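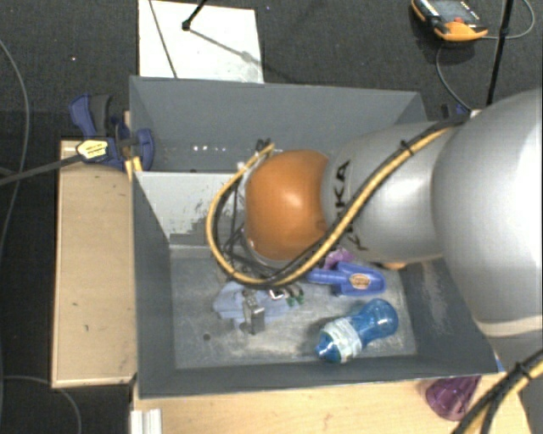 Stuvcombe holds its open day every December, and this year I drove out for it, mainly to see the bin picking station that Kiri Fairweather's group has been writing up since spring. I've worked on conveyor pickers for a long time and have a low opinion of most bin picking demos, which tend to use one part, one color, and good light. The load in this bin was less friendly. A translucent blue bottle, a blue toy scoop and a light blue cloth are close in color and have almost nothing else in common. The bottle lets the floor show through. The cloth has no fixed shape, and on this load it had a gray metallic piece lying on top of it.

Fairweather ran the session herself. The planner is called Predano and was written in house. It does no object recognition at all. It takes a depth image, proposes 300 grasps, scores them, throws out anything that would put the wrist into a wall, and executes the best of what remains. The whole cycle, from image to release, is capped at 3 seconds of planning plus whatever the motion takes. I asked what happens when nothing survives the wall check. The answer was that the planner nudges the pile and looks again, up to a limit, and then stops and asks for a person.

The sloped walls matter more than I expected. Round items roll back toward the middle, which helps, but an angled wall also eats clearance for a wrist coming in at a tilt. Fairweather said most of their early faults were wrist contacts along the near wall. They changed the approach angle limits and left the bin as it was.

Cable routing got more discussion than the software did, at least among the people standing near me. They run the lines outside the arm, zip tied at intervals, with a generous service loop near the wrist. I would have used a proper dress pack. Ruby-Lee Dunstan, who maintains the cell, disagreed and gave two reasons. External ties can be cut and redone in a few minutes, and they change sensors often enough that anything enclosed gets in the way. Fair enough for a lab. On a production line I'd still expect that loop to snag something within a month.

The bin itself is held with bar clamps. I asked about repeatability and was told they recalibrate the bin pose at the start of each shift, and again after anyone touches a clamp.

Numbers from the handout, for those who asked:

- Logged attempts in the current run: 876
- Attempts between forced recalibrations: 125
- Grasp candidates per cycle: 300

There was no success rate on the sheet. I asked for one and was told it depends too much on the mix of objects to quote as a single figure. I agree with that, but a table by object type would have been easy to print. Cloth is the one I'd want to see first. Depth-based scoring likes flat surfaces, and a spread cloth is a flat surface.

The second stop was the Khunthong conveyor cell, which was down for a drive fault, so we got slides. The Tikberg gripper talk was at 2 p.m. and I'll write that up separately once I've been through my notes. Fairweather has promised me the breakdown by object type, and if it arrives I'll add it to this post.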